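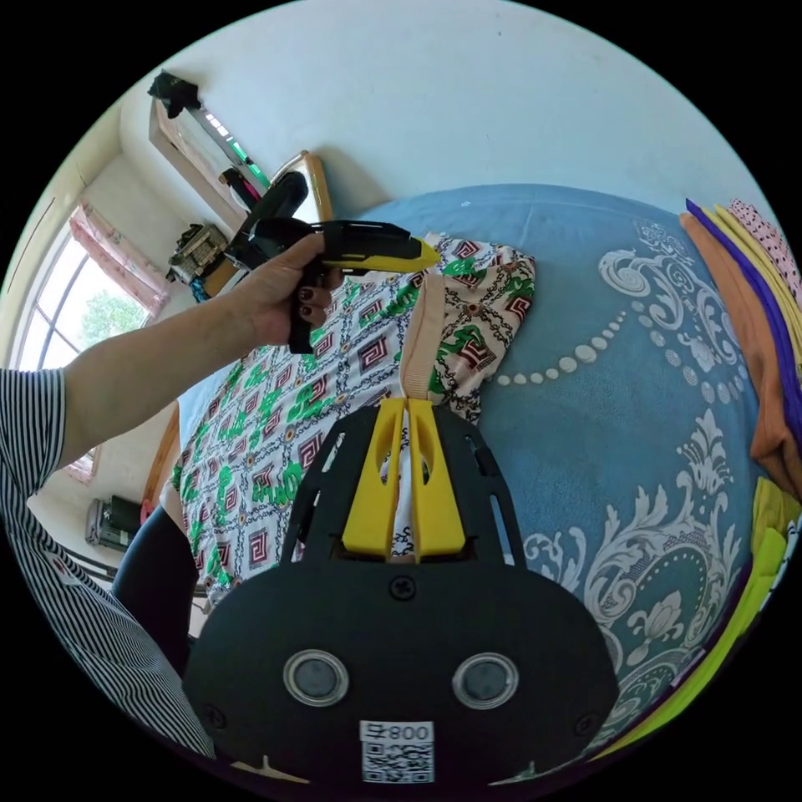

Tulleo Perception and Planning Software: Frequently Asked Questions

Last reviewed 27 October 2026

General

What does Tulleo do?
Tulleo is the software used by the Greltov laboratory to turn recordings of household garment handling into grasp proposals and motion plans. It comprises a segmentation module, a grasp planner named Meredith, and a replay tool named Pidard. The modules may be installed separately, although Pidard requires the same release number as Meredith.

Who maintains it?
Marion Morrison is responsible for the planner and Dinesh Roy for perception. Requests for access should be addressed to Beathag Rankin at the laboratory office.

Perception

Why are patterned garments on patterned bedding treated as a separate class?
Colour edges within a print are easily mistaken for the outline of the cloth. A blouse with a geometric and leaf print laid on a scrolled bedspread produces many such edges, few of which are of use to the planner. Recordings of this kind are assigned the tag "print-on-print" and are scored separately in the release notes. The current test set contains 495 of them.

How are straps and other narrow parts labelled?
A strap is given its own mask and is linked to the garment to which it belongs. Where the fingers cover part of the strap, annotators should mark the visible part only. The hidden part is estimated by the software and must not be drawn by hand. Any body fabric held between the fingers together with the strap is to be labelled as body fabric, even where only a sliver shows.

Do folded clothes beside the work area need to be labelled?
Yes. They are labelled as "stack" and excluded from grasp proposals. Individual layers need not be separated.

Planning and control

How does Meredith choose a grasp point on a strap?
The planner ranks candidate points by distance from the nearest seam, by the free space available to the fingers, and by the likely movement of the rest of the garment. It returns 6 candidates by default. The number may be changed in the planner settings file, up to a limit of 18.

Does the software support work with two hands?
Yes. Each tool has its own track, and the two tracks share one clock. A tool that has not made contact is recorded as "approaching" or "idle". Users upgrading from a release earlier than 9 should convert their files first, as older files stored both tools in a single track.

What happens if one tool passes out of view?
The track is kept open and its confidence value is lowered. Pidard displays the affected section in grey. Sections shown in grey are not passed to the planner.

Access and support

May recordings made in private homes be shared outside the laboratory?
Only with written consent from the householder. Views through windows and reflections in mirrors must be checked before release. Questions on consent are handled by Wilma Moffat.

How should a fault be reported?
Please send the release number, the settings file and the shortest recording in which the fault occurs to Fergus MacAulay. Reports without a settings file will be returned.

When is the next release planned?
The next release is planned for February. Support for the single-track file format will be withdrawn at that time.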